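Dindunow Allotment Association
Minutes of the spring general meeting, 4/26/25

Present: Florian Pichon (chair), Borislav Kadrić (minutes), plot holders as per the signed sheet.
Apologies: received from the holders of the two corner plots on Kotia Lane.

1. Minutes of the December meeting

Agreed as a true record, with one change. Under "Fencing", the words "north side" should read "east side". Signed by the chair.

2. Matters arising

The lock on the Kotia Lane gate has been replaced. Anyone still holding an old key can throw it away. The compost bay nearest the gate has been rebuilt and is open for green waste only. No cooked food, no bindweed, no turf.

The broken pane in the shared greenhouse has not been dealt with. Florian will get a price from Hama Glass before the end of next month.

3. Water

The meeting spent most of its time on this. The tank at the top of the site ran dry twice last summer and the lower plots went without for several days each time. The water bill for the year came to £157, which is up on the year before. Florian put forward three choices: leave things as they are, fit a second tank beside the first, or set hours for using hoses.

A second tank from Nigam Supplies would hold more than the present one but would need a level base, and the ground at the top slopes towards the path. Borislav had measured the drop and thought it could be dug out in a weekend if people brought their own spades.

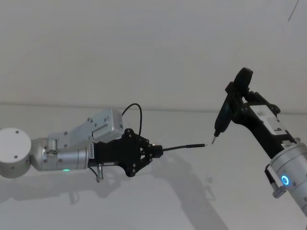 Florian asked whether the lower plots would see any benefit from a second tank if the pipe stayed the same width, as the pressure at the bottom tap was poor even when the first tank was full. Borislav replied that the pipe was old and probably furred up, and that the two jobs ought to be done together or not at all.

There was some feeling that the hose hours should be tried first as they cost nothing. Those with jobs in the daytime said evening hours would have to be long enough to be of use. Others pointed out that watering cans would not be covered and could be filled at any time.

Agreed: hoses to be used before 9 in the morning and after 6 in the evening from the start of June, for no longer than 30 minutes per plot. To be looked at again at the next meeting. Borislav to ask Nigam Supplies for a written price for the tank and for new pipe, priced separately.

4. Rents

Rent for a full plot stays at £45 for the coming year. Half plots stay at half that. Rent is due on the first of the month after the notice goes out, and late payers will get one reminder.

5. Paths and plot edges

Several of the grass paths on the west side have become too narrow for a wheelbarrow. In most cases the beds have crept outwards a little each year. The rule book gives the width of a path but the pegs have gone missing in places, so it is hard to say who is over the line. 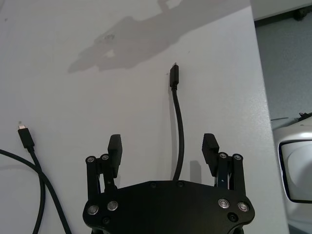

Could the pegs be put back before anybody is sent a letter, asked Florian, as it seemed unfair to complain about a line that was no longer marked. This was generally supported. Borislav has the old site plan and will bring it along when the pegs go in.

Agreed: new pegs on the west side first. Plot holders will then have until the end of the growing season to move their edges back. Fruit bushes already standing over the line may stay until they are next due to be moved.

6. Seed and potato order

The joint order has arrived and is in the shed. Bags are marked with plot numbers. One bag of second earlies was short and the supplier has given credit against next year. Onion sets are left over and can be had for a small sum in the tin.

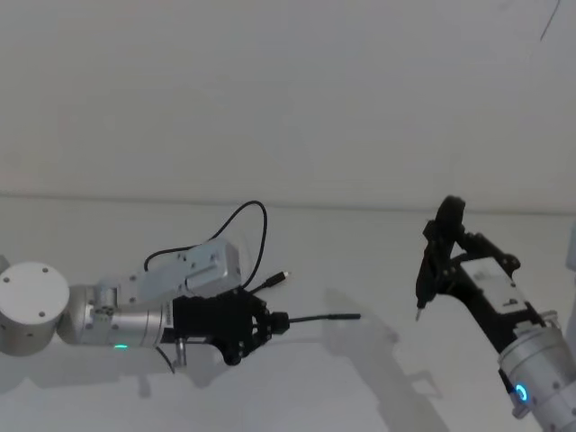 7. Any other business

Bonfires: a reminder that these are allowed from October to March only. A neighbour on Kotia Lane has complained about smoke.

Shed: the strimmer is out of use until it has a new cord. Please do not try to start it.

Open day: left over to the next meeting.

8. Next meeting

To be held after the summer, in the same room. Notice will go up on the board by the gate.

Minutes taken by Borislav Kadrić.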